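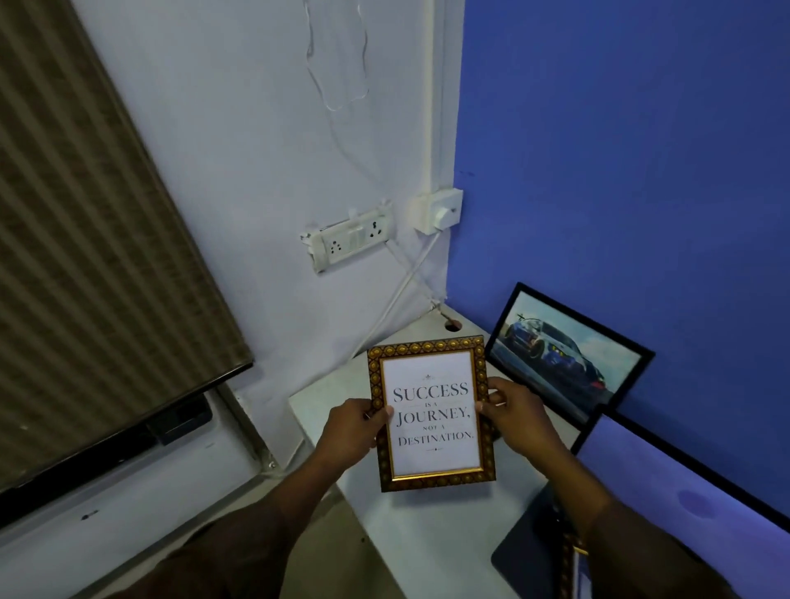

New music at Stedado Hall

Pankaj Lodhi has written a piece for bass clarinet, two accordions and a refrigerator. It's called Trenedel, it lasts 75 minutes, and there is no intermission, so plan your coffee accordingly.

Lodhi came to composing by way of piano tuning and says he still prefers the notes between the keys. His last work for us, Firover, had 8 players spread through the balcony and lobby. One of them was locked out during the slow movement and played it from the parking lot. Several members wrote in to praise the distant effect.

The new score is calmer. The refrigerator hums a slightly flat B, and the accordions spend most of the first half coming around to its point of view. The clarinet holds out longer. Members who heard a run-through in January report that the ending is loud, then very quiet, then loud again just as people reach for their coats.

Tickets are $9 at the door, or $4 for students. Doors open at 7. Cushions are welcome, as the hall still has the old chairs.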